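Arar Kitchen Sim Pack: red kitchen, with the elbow fault fix

I've been selling the Arar pack for a while now and this is the update people kept writing to me about, so let me start with what broke. If you ran the old version, you probably saw it too: the arm would fold down to go for a low drawer, and somewhere past the halfway point the elbow would slide straight into the corner cabinet. No contact, no stop, no error in the log! The simulator just carried on as if the cabinet were made of air.

That was my mistake. I'd built the collision shapes for the corner run from an early draft of the room (the one I called Asgate, if you bought it back then) and never swapped them over when the cabinets moved. A team at Brevdale trained a drawer policy on it for 600 episodes and then couldn't work out why their real arm kept tripping its force limit at the corner. It only ever got as far as a protective stop, thank goodness, but I felt sick reading that email.

So the corner is rebuilt, and the range and the drawer fronts got new collision shapes while I was in there. The arm now starts on the right with its gripper hanging down near the lower drawers, a nasty tight spot and exactly the one I want you testing. 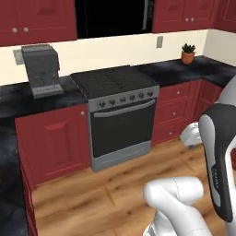

What you get in this version

- The red kitchen with the L-shaped counter, range, coffee machine and potted plant
- New collision shapes for every cabinet, door and drawer
- A contact log that flags any overlap between arm and furniture
- 12 start poses, 4 of them deliberately awkward
- 800 replay runs through the corner, so you can compare against your own

Please rerun anything you trained on the old pack before it goes near hardware. Old checkpoints will load fine, and that's what worries me. The update is free if you already own Arar, and it works with the Caldeira controller plug-in, though you'll need to turn on self-collision by hand (it's under Safety, second tab).

Contact: use the support form | © Arar Sim Packs | Back to top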